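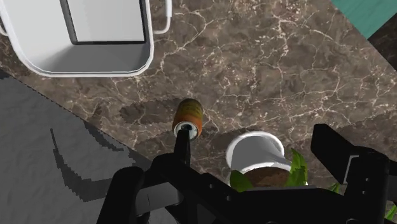
*Figure 1. White basin in a dark brown marble worktop, seen from above.*

# Hard Water and Limescale in a Shared House

Celina Krajewska and Teresa Kalinowski
Home and Materials module, second-year project report
May 17, 2022

## 1. Why we chose this subject

We both live in areas with hard water and had both moved there from places with soft water. The first thing we noticed was the kettle. After a few weeks it had a grey-white crust on the bottom, and tea made in it had a thin skin on top. Later we noticed the shower head spraying sideways and the taps going dull.

Our tutor asked for a project on an everyday material problem that could be looked at without a laboratory. We decided to find out what limescale is, where it builds up fastest in a normal house, and which household products take it off without harming the surface underneath. The last part became the longest, as worktops and basins are made from so many different things.

## 2. Background

Rain water is slightly acidic. When it passes through chalk or limestone it dissolves a little of the rock and carries calcium and magnesium with it. Water with a lot of these minerals is called hard. Water that falls on granite or slate picks up very little and is called soft.

When hard water is heated, part of the dissolved calcium comes out as calcium carbonate, a solid. It sticks to whatever is nearby, such as a heating element or the wall of a pipe. When hard water dries on a cold surface the same solid is left behind as a white mark. Limescale in a kettle and water spots on a tap are therefore the same stuff, though they form in different ways.

Hardness is usually given in milligrams of calcium carbonate per litre. Our kitchen tap read 300 on the test kit, a hard result on the chart supplied. Teresa's parents' house, on the other side of the hills, read 14. We repeated both tests and got the same colour on the strip each time.

Calcium carbonate dissolves in acid. Vinegar, lemon juice and citric acid all work on it, and nearly all shop descalers contain an acid of some kind. The difficulty is that marble and limestone are also mostly calcium carbonate. An acid can't tell the difference between the scale and the stone. It takes off the polish and leaves a dull patch known as an etch mark. A dull patch can't be wiped away and has to be polished out.

## 3. What we did

The work was done in February and the weeks after it, in the rented house where Celina lives with four other students. There were three parts.

**Kettle test.** We bought two identical plain kettles. One was filled from the kitchen tap and the other with water passed through a jug filter. Each was boiled the same number of times a day, emptied and left to dry overnight. We weighed both at the start and at the end on a kitchen scale borrowed from the food technology room.

**Cleaning test.** We collected offcuts and old fittings: a glazed white tile, a chrome tap from a skip, a piece of stainless steel, a piece of polished marble and a piece of granite. The stone came from Domański, a mason's yard near the bus station, who let us take what we wanted from the waste bin. Hard water was dripped on each piece and left to dry, again and again, until there was a clear white ring. Then we tried five cleaners:

- white vinegar
- citric acid powder in warm water
- Dirgate descaling spray
- Winel stone soap
- plain water and a microfibre cloth

Each cleaner was left on for five minutes, rinsed and dried. We looked at the pieces under a desk lamp, held at a low angle so that any change in shine would show.

**Survey.** We put a short set of questions on the Jendia student housing page and left it open for two weeks. It asked what people used to clean taps and basins, how often, and whether they had ever damaged a surface.

## 4. Results

### 4.1 Kettles

The first kettle started at 938 grams. By the end it was six grams heavier and had a rough layer over the whole of the base. The kettle with filtered water had gained less than the scale could show, although there was a faint bloom around the water line.

Six grams doesn't sound like much. Spread over the base it was enough to hide the metal completely, and flakes came off into the water when it was poured. We didn't measure the time to boil at the start, which was a mistake. We could have compared it with the time at the end and seen if the scale slowed the kettle down.

### 4.2 Cleaners

| Surface | Vinegar | Citric acid | Dirgate spray | Winel soap | Water and cloth |
|---|---|---|---|---|---|
| Glazed tile | Clean | Clean | Clean | Ring left | Ring left |
| Chrome | Clean | Clean | Clean, slight bloom | Ring left | Ring fainter |
| Stainless steel | Clean | Clean | Clean | Ring left | Ring fainter |
| Polished marble | Etched | Etched | Badly etched | Ring left, shine kept | Ring left, shine kept |
| Granite | Clean | Clean | Clean | Ring fainter | Ring left |

Citric acid was as good as vinegar on every surface where acid was safe, and it had no smell. It was also the cheapest per use, as one small bag made many batches.

The marble results were clear. All three acid cleaners left a dull shape the size of the drop. With vinegar we could feel it with a fingernail as well. Neither of the gentle cleaners removed the ring. The mason told us that on polished marble the usual way is to soften the deposit with a damp cloth and then lift it with a plastic scraper, held flat. We tried this afterwards on a spare corner and most of the ring came off in ten minutes. A few specks stayed in a small pit in the surface.

Granite came through the acid test, but we'd be careful about saying it's always safe. The yard said that some stone sold as granite contains other minerals, and sealers can be damaged too. We only had one piece.

### 4.3 Survey

The housing page had 3977 members at the time, and only a small share of them replied. The answers can't be taken as a fair picture of all students. People who have ruined a worktop are probably more likely to fill in a survey about ruined worktops.

Vinegar was the most common answer for taps and shower heads. Many people didn't know what their worktop was made of. Several wrote "marble or fake marble" or just "stone". One person had lost part of a deposit after leaving half a lemon face down on a marble shelf overnight. Another had used a metal scourer on an acrylic bath, and the scratches then held dirt and looked worse than the scale had.

The most common complaint was the join between basin and worktop. Water sits there after washing up or brushing teeth, and the white line comes back within days.

## 5. Discussion

The main thing we learned is that the surface should be identified before the cleaner is chosen. A white ceramic basin and the stone it is set into may need opposite treatment even though they are touching. Vinegar sprayed at a basin will run down to the edge and on to the worktop. If the basin has to be descaled with acid, it is safer to put the solution on a cloth, lay the cloth inside the bowl, and keep a dry towel round the rim.

Patterned stone makes the problem harder to notice. On our marble offcut, which was dark with pale veins, we twice missed an etch mark in ordinary daylight and only found it with the lamp. On plain black granite the water rings were obvious from across the room.

Drying the surface was the cheapest method of all and beat every product. In the last two weeks Celina wiped the bathroom tap after each use and left the kitchen one alone. The bathroom tap stayed bright. The kitchen one had a crust round the base that needed citric acid. Her housemates didn't keep the wiping up for long once the project was over - we asked.

## 6. Problems with the work

- The kitchen scale only reads to the nearest gram.
- Five minutes is longer than the Dirgate label advises for chrome. This may explain the bloom.
- We had one piece of each material, so nothing was repeated on a second sample.
- The rings were made in a few days. Old scale is thicker and may act differently.
- Acrylic and laminate should have been included. Both came up often in the survey.

## 7. Advice for tenants

Ask the landlord what the worktops are made of before using anything stronger than washing-up liquid. Keep vinegar, lemon and descaling sprays off marble and limestone. Use citric acid in the kettle, boil once, leave for 20 minutes and rinse twice. Never mix a descaler with bleach, as this gives off a poisonous gas. For shower heads, tie a bag of citric acid solution round the head and leave it for an hour.

We have left the cleaned samples in the materials cupboard, labelled on the back, along with the rest of the test strips.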